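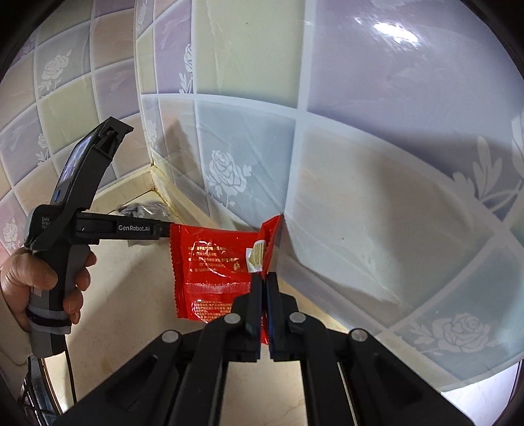

Aurelio Cárdenas
Lettings Manager, Endby

Moving in: the questions we get asked about shared kitchens

Endby lets rooms in shared houses, and every house has one kitchen and several opinions about it. These answers cover most of what new tenants write to us about in their first month. Last updated 10 January 2019.

How much cupboard space do I get?

One wall cupboard, one shelf in the fridge and half a freezer drawer. Your cupboard has your room number on the inside of the door. If somebody else's pasta is already living there, move it to the table and leave a polite note. Please keep the note to one side of paper.

Can I leave food out on the worktop?

For as long as it takes to cook it. Bread and fruit are allowed to stay. Packets, tins and the enormous tub of protein powder go in your cupboard.

Is anything shared?

Salt, oil, washing-up liquid, bin bags and foil. We supply the first lot and after that the house sorts it out. Most houses run a kitty. The Zultlow Road house keeps a spreadsheet with 334 rows, and you are welcome to live there if that appeals.

Someone has eaten my food. What do you do about it?

Very little, I'm afraid. We can mend a boiler but we can't prove who had the cheese. Raise it at the house meeting, or put your name on things. Labels work on people who were never going to steal it and on one or two who were.

Can I bring my own appliances?

Kettles, toasters and rice cookers are fine if the plug and flex are in good order. Deep fat fryers are not, and neither is anything rated over 2,000 watts. If you're unsure, the rating is usually on a sticker underneath, in very small type.

How do I clean the tiles?

Warm water, a drop of washing-up liquid and a soft cloth. No wire wool and no bleach on the grout. Wipe behind the hob after frying — tomato sauce travels further than you'd think.

When is the kitchen closed?

Never, but quiet hours start at 9 in the evening in houses where a bedroom shares the kitchen wall. You may still cook. Please don't blend.

Who takes the bins out?

Whoever's turn it is on the rota by the back door. If the rota is blank, it's yours.

Can I have friends round for dinner?

Yes, up to 6 guests, with a word to your housemates first. Inviting the housemates is optional — feeding them is cheaper than arguing.

What if something breaks?

Use the repairs form and tell us which house, which room and what it was doing when it stopped. "Oven weird" has been received many times and we still don't know what to bring.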